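Spent Friday on the planner for the two-arm cell. Collision checks between the arms ran every 80 ms, too slow when both reach for the middle.

Jihad Akl moved the check into its own thread. It now runs every 16 ms on the same machine.

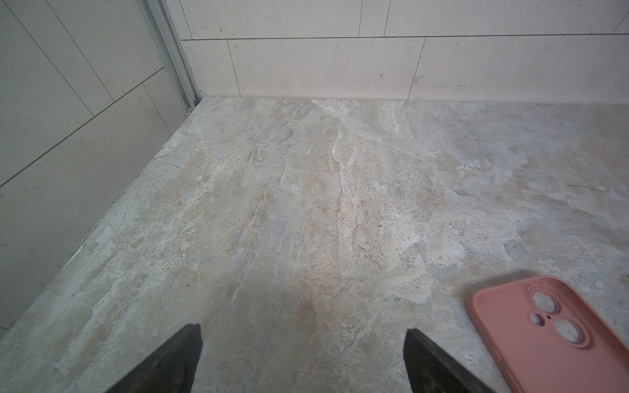
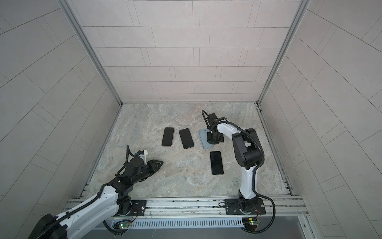 Next is perception. The segmenter was tuned on plain floors, and marble veining gives it false edges. I labeled 729 crops for the retrain and want 3000.

Config changes are in the Faltotlow branch. Please don't merge yet.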